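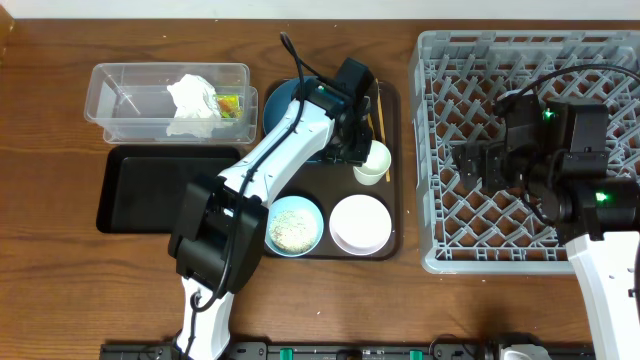 Flillham dish swap returns with trays and racks

The Flillham dish swap will be back at the Bravo hall in August, and organizers are asking residents to start going through their kitchen cabinets now.

Plates, bowls, cups, serving trays, chopsticks and dish racks will all be accepted. Clear plastic storage containers are welcome too, with or without lids. Chipped or cracked items will be turned away at the door.

Last year's swap took in 1,739 pieces, most of them bowls and small plates. Trays and racks went quickest, and several people left without one. This time 56 tables will be set out, with a separate row for draining racks and other sink items.

Drop-off opens at 7 a.m. and the swap itself runs until 4 p.m. Dishes should be clean and dry, with any leftover food emptied out. Cups and small bowls travel best on a tray with a raised rim, and paper towels can be tucked between plates.

There is no charge to attend, and visitors do not need to bring anything in order to take something home. Whatever is left at closing will go to the Droltomano shelter kitchen. Parking is available behind the hall on Drerkano Street.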